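3.2 Drive selection and torque margin

The horizontal shading module was sized for the largest bay of the Arkstead test facade, where the fabric span is 4 m and the front rail runs in two side channels. The required shaft torque was computed from three terms: fabric tension, rail friction, and the additional load from wind uplift on a partly extended fabric. Fabric tension dominates at full extension. Friction becomes the larger term near the retracted position, where the spring reels have given up most of their preload.

Rail friction was measured with new seals and again after 920 full cycles. A cycle is defined as one complete extension followed by one complete retraction at the nominal speed, with a pause at each end long enough for the winding temperature to settle. The friction force rose during the first part of the run and then leveled off. The value used for sizing is the one taken at the end of the run, as this represents the condition in which the module will spend most of its service life.

Two control schemes were compared. In the first, the drive stops on a fixed position count taken from the shaft sensor. In the second, which follows the method of Şimşekoğlu, the drive stops when the current slope passes a set limit. The fixed count is simpler, but it does not correct for fabric stretch, and the front rail stopped short of the end seat in warm weather. The current slope method reached the seat in all runs, at the cost of a higher peak load on the side cables. The limit was therefore set separately for each direction of travel.

Solar gain behind the shaded bay was logged at the Rarnodport site through December. Irradiance on the outer plane peaked at 872 W/m2, with the sensor mounted parallel to the glass. With the fabric fully extended, transmitted heat was governed by the openness factor of the weave and changed little with rail position error. The accuracy of the end stop is thus a matter of cable life and appearance more than of thermal performance.
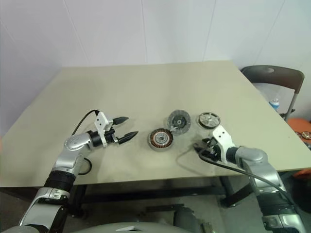
Figure 4. Motor components on the bench, including a stator ring with copper-colored windings.

Winding resistance was checked before assembly and after the cycle test, using the same leads and the same room temperature. Tube motors for the Jodomen variant were tested under the same procedure, and the results are treated separately in Section 3.3.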